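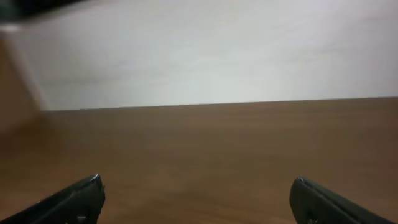

Lumville workshop sets out gripper and arm budget for next year

12 September 2026
By the equipment desk

The Lumville assembly workshop has published its equipment plan for the coming financial year, with most of the money going to gripper tooling and spares. No new arms will be bought before April. The two bench arms already in service will stay in use, and a third position will be wired and left ready.

The plan follows a review of running costs at the Lumville and Tromau sites. It found that wear on gripper fingers accounted for more lost time than faults in the arms themselves. In the review period the two sites logged 57 stoppages linked to fingers, fixings or wrist cabling. Most were cleared within a shift, but several waited on parts that were not held in stock.

Two-finger grippers will remain the standard fitting. A vacuum tool was considered and dropped on grounds of air supply, as the Tromau building has no compressor and the cost of adding one was put outside this round. Replacement fingers will be ordered in matched pairs from Contreras at 296 pounds a pair, with fixings included. The earlier practice of replacing one finger at a time is to stop - mismatched pads had caused parts to sit at an angle when gripped.

Wrist cameras are listed as a separate line. The plan allows 467 pounds for each unit, covering the camera, bracket and cable, but not fitting. Skeslow, which supplied the present mounts, has quoted for a revised bracket that can be removed without taking off the gripper. A decision on the bracket is due once a sample has been tried at Lumville.

Up to 800 pounds has been set aside per bench for lighting and work surfaces. Plain wooden tops may be kept where they are flat and firmly fixed. Benches that fail a level check will be replaced first, and any money left over will go to diffused lighting at Tromau.

Training is charged to the general staff budget and does not appear in the plan. Service contracts for the arms are also excluded, as the present agreement has a further year to run.

Orders for fingers and fixings will be placed this autumn. The camera order will follow the bracket decision, and the case for a third arm will be looked at again in April, using stoppage figures from both sites.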